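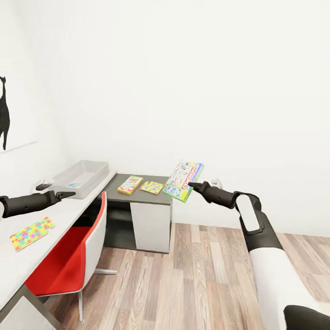
How much real robot time does a two-arm tidying policy need if most of its training data comes from simulation?

In our tests, 211 real demonstrations on top of 2000 simulated ones matched a policy trained on 800 real demonstrations alone. The result holds for flat and boxed objects in a furnished room. It does not hold for cloth or cables, which we have not tested.

Lamero Room Set, Version 2

Lamero is a set of simulated rooms and objects for training two-arm robots on household tidying. It is built and maintained by Punetti and includes the scenes, the object models, the training scripts and the evaluation code from the study described on this page.

What the study compared

Themba Mokgethi and Samer Khalaf trained the same policy network under three conditions: simulated data only, real data only, and a mix of both. In the mixed condition the network was first trained on the simulated demonstrations and then fine-tuned on the real ones. The task was to pick up games and puzzles from a desk or a low cabinet and put them in an open plastic bin. Each arm could act alone, or one arm could hold an object while the other moved something out of the way.

The simulation-only policy reached for the right object in most trials but often closed the gripper too early on thin boxes. Fine-tuning corrected most of this. The remaining errors were mainly with jigsaw puzzle sections lying flat on a surface, where a finger has to get under a very low edge. We list this as an open problem.

How the scenes are varied

Every scene starts from a base room layout. The generator then changes object positions, the angle of each object, the placement of chairs, the lighting and the floor texture. Object mass and surface friction are drawn from ranges set in a text file, and users can edit them. Walls were left plain in the base layouts. Adding posters and other wall graphics is a separate option, and leaving it off made the real-world results slightly worse.

Contact settings mattered more than image quality. Early runs used a stiff contact model and boxes slipped out of the grip when tilted. Softer finger contacts and a shorter time step fixed this at the cost of slower data generation.

What is included

Base room scenes with desks, chairs, cabinets and bins
Object models for boxed games and jigsaw puzzle sections
The Uvov motion recorder for collecting simulated demonstrations
Training and fine-tuning scripts
Evaluation code with fixed starting layouts

The real demonstrations are distributed separately and need a signed data agreement.

Requirements

Lamero runs on Linux with one recent graphics card. Rendering can be turned off when only physics is needed. Robot models other than the supplied two-arm model can be loaded, but the pretrained policies will not transfer to them without new training.

Known limits

Bins are modeled as rigid, so their walls do not flex when pushed. Boxes do not open. Puzzle sections are treated as single solid pieces and will not come apart if lifted by one end.

Licensing

Free for university research. Companies should request a quote from Punetti and state the number of workstations. The version 2 files were last updated in December 2023.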